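Workshop notebook, Stornden bench
4 Apr 2025

Iron gall ink, batch 8. Third attempt at the Mavromatis recipe, the one copied into the back of the 1819 account book by somebody who had either very good handwriting or very bad ink, going by how little of it is left.

Galls crushed yesterday, left to stand overnight in rainwater. The recipe says rainwater. Darmawan says tap water is rainwater that has been on a journey, and used tap water for batch 7, which grew a skin. I make no accusation.

Strained through the old linen this morning. Liquor came out the colour of weak tea and smelled like a shed. Added the copperas in small pinches, stirring with the glass rod. It went grey, then a bruised sort of purple, then black at the edges. Ekua wanted it written down that the stirring was hers from the halfway point on, and so it is.

Gum arabic: the recipe says "enough". I put in what I thought was enough and then a bit more out of nerves. Too thick for the crow quill, fine for the goose. Thinned half of it with more of the gall liquor and labelled the jars A (thick) and B (thin). Please do not top up A from B. They are different jars for a reason and the reason is above.

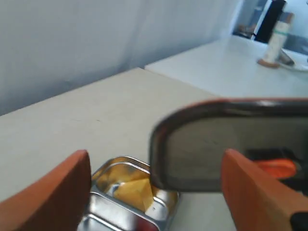
Glossy dark rim, smoky grey face. Morning, at the table.

Test strokes on three papers: the rag offcuts from Fivorham, the cheap cartridge, and the sized sheet Efthymia made in December and has been guarding ever since. On rag, A goes down pale and darkens while you watch, if you are the sort of person who watches. B feathers a little on the downstrokes. On cartridge both of them feather like a wet cat. On Efthymia's sheet A sits up beautifully and I have been told I may have one more corner, and then that's my lot.

Iraklis rang from Plelevport about the loan. They will let us see the 1606 lease but not put anything near it, breath included by the sound of it. He thinks the brown halo round the heavier letters is too much copperas for the amount of gall. Could be. Our batch 5 did the same on the window sill, and batch 5 was certainly too much copperas, because I weighed it with the lid of the tin still on the scale when I set it to nought. (Lid now has its weight scratched on it. We live and learn, mostly the former.)

Tala's swatches from batch 6 came down off the wall at lunch. The half under card is still a decent black. The half in the light has gone a warm brown which she likes and I don't. She has written "handsome" next to it in pencil and I have written "faded" next to that, and there we have left it. 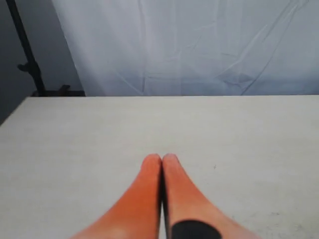
What happens if the ink is used the day it is made?
It writes pale and darkens on the paper over the next day or so, as air gets at the iron. It's perfectly usable, but you are working half blind, so keep a strong light on the page and don't go over a stroke just because it looks thin.

Put that in for the new people, as I have now said it to every one of them separately.

Still to do. A and B to stand until next week with the lids loose, then test again on rag. One clove in each jar against mould — Ekua says two, the recipe says none. New goose quills wanted, the last bundle split when I cured them in the sand, which was too hot. Rinse the glass rod. Find out who has the good strainer.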